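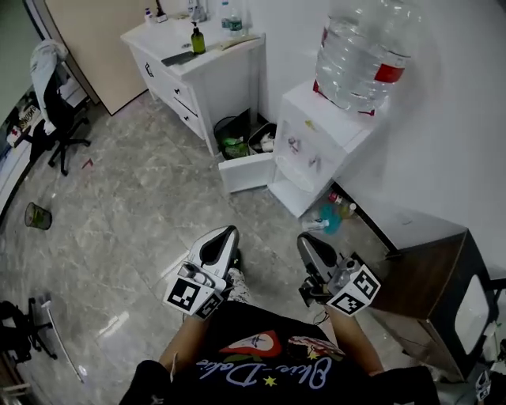
The tidying robot and the missing wrist

The software is called Pastor, and according to the company that makes it, it can teach a robot to tidy a room from recordings of a person tidying a room. You put a gripper in each hand, do the job yourself, and upload the result. By morning there is a policy, the trade's word for the trained program that turns what the robot sees into what the robot does. Plivimora, which sells Pastor by subscription, has a slide on which this takes three arrows.

I spent a good part of January in Broselmont trying to find out what happens along those arrows. I went in doubtful and I have come out doubtful, although my doubts have moved.

The usual way of collecting examples for a robot arm is to have someone steer the arm remotely, over and over, for as long as they can stand it. It is slow and the arm is dear. Leaving the arm out and giving the person the robot's fingers to hold is much quicker, and several groups had the idea before Plivimora did. What you lose is certainty. A robot arm always knows where its hand is, near enough, because every joint reports its angle. A person's wrist reports nothing. Somebody has to work out, after the fact and from video, where each gripper was at every moment, and Pastor exists mainly to do that.

Each gripper therefore carries a white cube with black-and-white square patterns on its faces. The software knows how big the patterns are, so when a camera at head height sees one it can work out how far away the cube is and which way it is turned. Print quality matters, and so does lighting. What matters most is that the camera can see the thing, and anyone who has ever put an arm into a cupboard will have spotted the difficulty already.

"People imagine the learning is the hard part," says Jennylyn Mangubat, who runs the tracking side at Plivimora. "Mostly I look at wrists."

She let me look at wrists too, for an afternoon. Her screen shows the view from above the wearer's arms, with a small set of coloured axes drawn over each cube. When things are going well the axes sit there as if glued on. Then a hand turns, the patterns go edge-on, and the axes start to shiver. A little more turn and one of them flips right over, so that for a fraction of a second the software believes the wearer has a wrist like an owl's neck. This flip is an old and well-known fault in reading flat square markers, which look much the same tilted slightly towards you as tilted slightly away. Putting two patterns in view at once helps a lot. It doesn't help when the other one is behind the hand.

Pastor has a repair step for this. It smooths over short gaps, throws out jumps that no arm could make, and fills in the rest from a model of how people generally move. It is this last part I would like buyers to ask about.

What counts as a good recording

Plivimora's headline figure is that in its own trial of 1000 recordings, 958 were "recovered". I asked what recovered meant. It means that Pastor produced an unbroken path for both grippers from start to finish. It doesn't mean that the path was right.

To be fair to the company, that definition is written down, in a footnote, and Mangubat gave it to me without fuss when I asked. She also said she would not have chosen the word. But the figure is the one that appears in the sales material, and I have heard it repeated by two people who were thinking of spending money and who both took it to mean accuracy.

Jericho Pascual took it that way as well, for a while. He is responsible for Barby, a two-armed machine on a wheeled base that his small team in Broselmont has been trying to make useful around offices and lodgings. Barby's jobs are deliberately dull: close the drawer that has been left open, pick the cup up off the floor, put the bottle back on top of the cabinet. Pascual's people recorded 600 runs of this sort of thing with the hand-held grippers, in ordinary rooms that had been left in an ordinary state, and Pastor passed nearly all of them.

The policy they trained was bad in an interesting way. Barby would approach a drawer beautifully. It would slow down at the right moment and open its fingers to the right width. Then it would close them just in front of the handle, on nothing, and pull, and go on to the next step with every sign of satisfaction.

"It was very confident," Pascual told me. "We spent weeks on the network. We made it bigger, we made it smaller. We changed the learning rate, which is what you do when you have no ideas."

In the end he did what he says he ought to have done at the start, and checked the paths against something else. His team went back through the 600 recordings and marked the moments when a finger must have been touching a surface whose position they knew, a drawer front for instance, or the top of a cabinet. Then they asked how far away Pastor thought the finger was. Where the answer was more than a finger's width out at any of those moments, the recording was dropped. That left 418.

Trained on the 418, Barby closes drawers. It still misses sometimes, and I watched it shove a cabinet several inches across a tiled floor while trying to shut a drawer that was already shut. But it touches what it reaches for. Nearly a third of the data had been teaching it to grasp the air, and all of that data had been marked as fine.

Where the errors hide

The pattern in the rejected recordings is what bothers me. If the mistakes were scattered evenly, a learning system would average out a good many of them. They aren't. Tracking fails when the hand is low, turned, or reaching into something, and those are the moments that matter in a tidying job. The long, easy swing through open air is tracked perfectly, and it is no use to anybody. The last few inches, where the gripper meets the handle, are where the markers vanish and the software begins to guess.

It guesses plausibly, too. A path that has been smoothed looks better than one that hasn't. When Pascual played me two versions of the same reach side by side, the raw track was jagged and had a hole in it, and the repaired one was a lovely curve that ended in the wrong place. If you were skimming through hundreds of these late in the day you would wave the second one through. I would have.

Mangubat's view is that the repair step is sound and that the default settings are too generous. She showed me a version, not yet released when I visited, which keeps a confidence value for every instant of the path and refuses to fill a gap if a grip begins or ends inside it. She ran it over a batch of Pascual's recordings while I sat there. It rejected many of the same ones his team had thrown out by hand, and some they had kept. It also let through a few that they were sure were wrong.

"Those are the ones I want," she said, and copied them into a folder.

I liked that, and I would like it better if the folder had existed before the subscriptions did.

The case for it anyway

There are things to be said on the other side. Tracking by printed marker is cheap, and when it fails you can usually see why. The fancier alternative is to follow the hand with no markers at all, using a learned model of what hands and grippers look like, and I have sat through demonstrations of that which were marvellous until someone moved a lamp. Adding more cameras works well but means setting up a room, and once you have to set up a room you have given away the main attraction, which was that you could walk into any old place with the furniture and the litter as you found them.

And the recording really is quick. I tried it. The grippers are a bit clumsy and you learn to keep your palms turned so the cubes face upwards, which leads me to another worry. After ten minutes I was moving like a waiter with two trays. I had begun reaching for things in the way that suited the camera. Pascual's regular recorders do the same, and he admits that Barby has picked it up: the robot, which has no need whatever to show its markers to anyone, lifts and rolls its wrists before each reach. Planning around this is possible. Nobody on his team has had the time.

Mangubat thinks it harmless. Pascual thinks it costs Barby reach inside low cupboards, where there isn't room for the flourish, and he has some failed attempts that seem to bear him out. Neither has run the comparison that would settle it, with one set of recordings made by people told to keep the cubes visible and one by people told to forget about them. It would be a tedious experiment and it would sell nothing.

What I would ask for

If you are being shown software of this kind, Pastor or one of its rivals, ask for the error at the moment of contact. An average over the whole path will flatter it, for the reasons above. Ask how many instants in a typical recording were seen and how many were filled in, and whether the file you get back tells you which is which. Plivimora's current format does not. The unreleased one does, in a column Pascual has already asked to have switched on.

Ask as well to see the recordings that were thrown away. I asked three suppliers. Plivimora said yes, one said it would need to check, and one told me that its system did not reject recordings, as though that were the better answer.

Barby was still at the drawers on my last evening in Broselmont. Pascual had it working on a cabinet with two of them, and it had shut the top one and was lining itself up for the other, wrists rolling up and over first, when he stopped it to go through the log.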